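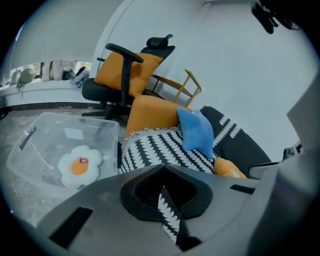 Storage and Soft Furnishings Assistant (part-time, fixed term)

Nivdale Furnished Rentals, Harju Street depot

Position no. 173

Nivdale prepares furnished studios and shared workrooms for short-term tenants. Between tenancies, cushions, throws and plush items are gathered, checked, boxed in clear plastic tubs and returned to the correct room. We are seeking one assistant to join the turnover team.

Duties
Sort and pack cushions, pillows, throws and small household goods
Label storage boxes and record their contents
Wipe down office chairs and sweep concrete floors
Report stains, torn seams and missing items to the team leader

Requirements
Ability to lift a packed box and to work on your feet
Neat handwriting and basic computer skills
Previous housekeeping or laundry work is an asset; a driver's licence is not required

Conditions
The position is 19 hours per week, ending in June, with the possibility of renewal. The assistant reports to Su-bin Chae, Turnover Team Leader. Some shifts are worked at our Cletden rooms, and travel between sites is paid.

Applications
Please send a resumé and the names of two referees to Chang-ho Seok, Staffing Office, Nivdale, quoting the position number. Applications close 7 August 2026. Only applicants selected for an interview will be contacted.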